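Woden Task Planner
Planning and recovery software for two-armed mobile robots

Stock code 3339
Supplied as a licence per robot. Hardware not included.

We have sat through plenty of demonstrations in which a robot does one chore perfectly on a spotless floor, and we suspect you have too. Woden is a planner. It takes a written job, splits it into steps, hands each step to whatever arm controller you already run, and checks the result before moving on. It will not make a poor gripper good, and we would sooner lose the sale than have you buy it for that.

What it does
Each step carries a condition that must be true before it starts and another that must be true before the next one may begin. If a check fails, Woden tries the step again up to 3 times, then stops and asks for a person. There is no hidden guessing. Every decision goes into a plain log you can open in a text editor.

The 2 arms are planned together, so one can hold an object while the other works on something else. Most of our customers' trouble starts here, usually with pedals, lids and anything else that has to stay put while the other hand is busy. 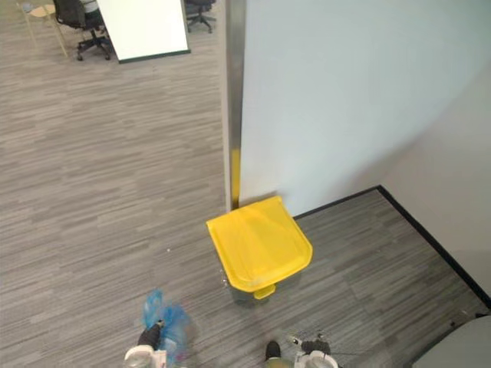 Bin job: blue bag in the left gripper, right gripper open near the pedal.

Bags deserve a word of warning. Thin plastic changes shape whenever it is touched, and any perception package that promises you a reliable outline of one should be asked for its failures as well as its successes. Woden does not try to model the bag. It keeps track of which gripper should be holding it and asks your sensors whether that is still so. If your gripper cannot report a grip, this check is worth very little.

What you need
A robot with 2 arms and a working controller for each
A head camera with a calibration you trust
The Cladow bridge (included) or your own driver
Someone who can read a log

What it does not do
Learn new jobs by watching
Run without a map of the room
Replace your emergency stop

Trial and support
The trial licence is the full program. Please run it on your worst job, in your own building, with the furniture where people leave it. Johanna Reisinger in support will go through your logs with you and will tell you if the fault is ours. The Paredes add-on for fleets is sold separately, and if you have a single robot you can ignore it.

The next release, Jirnow, is planned for August. We would not hold up a purchase for it.

Request a trial licence
Download the driver notes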